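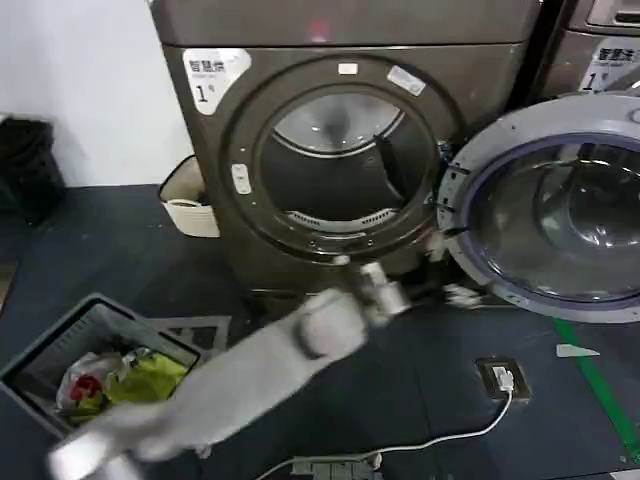
The 智慧烘 machine with its door open, gray basket in front of it

roststead-laundry mailing list
Date: Sat 4 July
Subject: Re: which sticker is which, and the sock question

Hi all,

Replying in line, and I'm sorry in advance for the length. I had coffee late and I have feelings about laundry. For anybody who skipped the original, I'm keeping most of it in.

> Hello neighbors, new on the second floor and new to this list. I tried
> to do my first load on Tuesday and I think I did it in the wrong
> machine. They're the same color and they both say 1. Is there a trick?

Welcome! You are in very good company. I did exactly this my first month at Roststead, stood there with a bottle of detergent in my hand looking for a drawer and feeling like I'd never seen an appliance before in my life.

The trick is the last character on the white sticker, top left corner of the front. The first two are the same on both machines (智慧, "smart," make of that what you will). After that, 洗 is wash and 烘 is dry. If you don't read Chinese, the way I learned it is that 洗 has three little drops of water running down its left side, and 烘 has the fire part on its left side. Water, wash. Fire, dry. I taught this to my mother when she came to visit and she still remembers it, and she can't remember where she parked.

The 1 doesn't mean anything useful for us. I suppose it would if we had a second pair, and I'd love a second pair, so if anyone wants to bring that up again in August I'll second it.

In the picture up top it's the 烘 one you're looking into, and the 洗 one is past the open door, over on the right. Same bronzy brown color on both, so don't go by that.

> Also, do we leave the doors open or closed afterward? Somebody had left
> one wide open and I shut it to be polite and then wondered if I should
> have.

Open! Please, please open. Swing it back and let it air. I know it looks like someone wandered off and forgot, and I know that big glass door sticks out right where you want to walk, but the gray rubber ring around the opening never gets a chance to dry if it's shut, and then we all smell like a swimming bag. If you need to get past, push it halfway and open it again when you leave.

While I'm on the rubber ring: run a finger around the inside of it when you're done. I do mean the whole way around, and down at the bottom especially. So far this year I have personally found a hair elastic, a bus card (it still worked!), two collar stays and a piece of what I believe was once a tissue. The tissue was mine.

> There was a gray basket on the floor with somebody's things in it. I
> didn't like to move it. Is it the lost and found?

Sort of, and this is where we've gotten sloppy. The gray one with the slots in the sides started out as the basket for carrying stuff from one machine to the other. You weren't supposed to leave things in it at all. Then it turned into the place where you put a single item you found in the drum, and now it's the place where everything goes. When I looked it had something bright yellow-green in it (a garment of some kind, I didn't unfold it), a crumpled plastic bag, and a little red thing. If the yellow-green item is yours, please come and rescue it. You can't miss it. I could see it from the stairs.

What I'd like, and this is only me talking, is that we go back to the gray basket being for carrying. Finds could go in the small pale basket against the wall, the woven-looking one to the left of the machine. It's little, which I think is a feature, because it fills up fast and then somebody has to deal with it. There is already something pale in there, by the way. And bags go in the black trash bin, which is right there at the end of the wall. It's lined. It's waiting for you.

> Last thing, the sock question. I put in six pairs and got back eleven
> socks. Does this happen a lot?

Yes.

OK, a longer answer. Check in this order: inside the rubber ring, up on the ceiling of the drum (give it a spin by hand, they cling up there and you won't see them by looking straight in), under the edge of the gray mat on the floor, and then inside any fitted sheet you washed in the same load. The fitted sheet gets most of mine. I went 2 weeks without a navy sock and it was in the corner of a sheet, in the closet, folded. I felt terrible about the things I had been thinking about the people on three.

If it still doesn't show up, post here with the color. We're pretty good about it. I've gotten back everything except one gray wool sock and I have my theories.

Now the part where I add things you didn't ask about.

Loading. Please don't pack the dryer to the top. I did it last winter with towels and a duvet cover together because I was in a hurry, and I got back one enormous warm damp ball with a completely dry outside. Half full is plenty. If you have towels, do towels. And shake things out between the two machines, just a quick snap each, it takes a minute and I promise you'll iron less. (I don't iron at all, so I can report that it also works for people who don't iron.)

Timing. My regular mixed load takes 40 minutes on dry, and I set my phone for that and come down when it goes off. If somebody's load is finished and they aren't back, my own rule is I give them ten minutes, then I move it, folded over once so it doesn't crease, into the gray basket. Which is the other reason I'd like the gray basket empty! I had to put a stranger's work shirts on top of the yellow-green thing last week and it felt rude to everybody involved.

Detergent. I've switched to the Trallska powder, unscented, and I like it a lot. I measure it with an old coffee scoop. The 300 gram box was the trial size and I went back for the big one. I used to use the liquid and I was putting in way too much, you could tell by how stiff the towels came out, and I kept adding more because I thought stiff meant dirty. If you want to try some before buying, knock on my door and I'll give you a jar.

And then the other side of the room, because people drag their laundry all the way across it and set it down wherever.
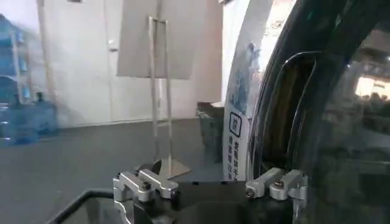

D. Theodorakopoulos

So, the water. The rack along there has the blue bottles lying on their sides, and there were a couple more of the big jugs standing upright on the floor in front of it. I don't mind them on the floor. What I mind is laundry sitting on top of them, or bags of laundry wedged in between, because then whoever comes for water has to pick up your wet jeans first. I've done it. I've been on both ends of it, to be fair.

Same goes for the white door. Please keep a clear path to it. I had a full basket on my hip the other evening and somebody's bag was right where my foot wanted to go, and I did a sort of ballet step I'm not built for. The tall metal stand with the gray board isn't a clothes rack either, though I do see the temptation. It's exactly the height of a shirt.

If you need somewhere to fold, I'd say carry it upstairs and do it on your bed. I know, I know. I put on the radio and match socks up there and it's kind of the best part of my Sunday. There was talk a while back of getting a folding table from the Gelonton thrift store, and I went and looked, and the only one they had wanted 100 for a thing with a wobbly leg. I'm not paying that and I don't think you should have to chip in for it. If someone comes across a decent one, narrow, light enough to lean against the wall when it's not being used, write to the list and I'll help carry.

One more idea and then I'll stop. Could we put pictures of the two characters up on the wall over the machines, with WASH and DRY written big? I have nice handwriting and a fat marker. I'd do it tomorrow but last time I put something up without asking I got three emails about the tape. So I'm asking. If I don't hear any objections I'll go ahead next weekend, with the removable kind of tape.

To our new neighbor on two: your clothes will be fine. A dry cycle before a wash doesn't hurt anything, it just means you had warm dirty clothes for a bit. Rewash them if you didn't already. And do tell us what color that twelfth sock is!

D.T.
third floor, the door with the boots outside

P.S. I emptied the lint this morning. It was a lot. Whoever has the orange blanket, it's shedding, and I now have a pretty good idea of how big it used to be.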